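The Year I Stopped Throwing Out Socks

Print | E-mail

February 21, 2020

I own 128 pairs of socks, or I did in November, when I dumped every drawer in the house onto the bed and made myself count. Well, pairs is generous. A lot of them were singles that I'd been calling pairs for years on the theory that the other one would show up. And a good third had holes, mostly at the big toe, because I walk like a horse.

My plan was to bag up the bad ones and buy new. I even had the Skarex page open (they sell a ten-pack I've bought more times than I'd like to admit). Then I remembered the wool pair I got in Costache on that hiking trip, the gray ones with the green heel, which had cost me way too much and had a hole you could put an egg through. I couldn't put those in the trash. So I closed the laptop and went looking for a needle.

If you've never darned anything, it's basically weaving, only tiny and on your foot. You run your thread up and down across the hole like the strings on a harp, then go back the other way, over and under, over and under, until you've got a little patch of cloth where there used to be air. You need something round to stretch the sock over. I started with an orange, which got juicy, and moved on to a light bulb, and finally broke down and bought a real darning mushroom at the flea market in Motside.

My first one was awful! I pulled the thread too tight and the whole toe puckered up like a prune. I wore it anyway, all day, with a lump under my toe, and I was so proud of that lump I took my shoe off at lunch to show people.
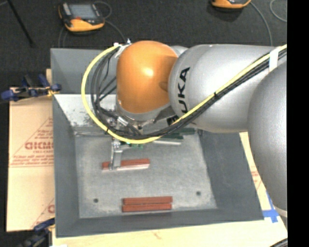
The second one went better, and by the fifth or sixth I'd figured out two things. Start well outside the hole, a good half inch into the solid part, or the patch will tear right out again. And don't tie knots. I know, it feels wrong, but you just leave a tail and weave it in later, and your toes will thank you.

Thread matters too. I used plain sewing cotton at first and it cut through the wool like cheese wire. Now I use Jemero mending yarn, which comes on little cards in a hundred-something colors, and I've given up on matching. Mustard on navy, pink on brown, whatever's on top of the tin. My gray Costache socks have a bright red toe now and they're my favorite thing to wear.

I do most of it in the evening with the radio on. A small hole takes me one ball game's worth of innings, give or take, and a heel takes the whole game. Thin dress socks I still can't manage, they just turn to lace in my hands, so those become dust rags. And I haven't solved the singles. There's a shoebox of them under the bed, and every laundry day I go through it with the new orphan in my hand, hoping.

Right now I've got a ski sock on the mushroom with both the heel and the toe gone. I'm doing the heel in orange.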